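### 3.2 Parts and Layout

The study used a single family of parts, made by Gronow to drawings supplied by Trastport. Each part has a rectangular block body and a cylindrical threaded neck, and the shape was chosen to stand in for the small refill bottles handled on the Clillow packing line. All parts are white and carry a small black marker label on one face of the body. Parts with chipped threads or a lifting label were set aside before the trials began.

Layouts were prepared by Canpolat and Sepp from a written list of 47 arrangements. The list states how many parts are used, which of them lie on their sides, and how far each may be placed from the printed mat. It does not fix exact positions. An earlier draft did so, and setting up a single layout then took some 6 minutes — too long for a full Saturday session. The tabletop was kept black throughout, and the mat was laid out again whenever a corner had lifted.

Four of the arrangements in the list were dropped after the first session, leaving 43 for analysis. In each of the four, two necks touched, and the written instructions could be read in more than one way.

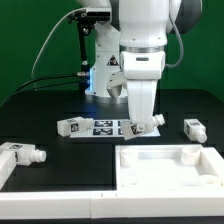
**Figure 4.** Bottle-shaped parts placed on and near the marker mat. The part at the left end of the mat lies on its side with its neck pointing right.

Across the remaining arrangements, 649 placements were recorded. Each was entered in the Skuvero log under one of two headings, upright or lying, with the direction of the neck noted for lying parts only. Tilted parts were entered as lying. Bowen checked the entries against the list at the end of each session, and differences were settled before the next layout was prepared.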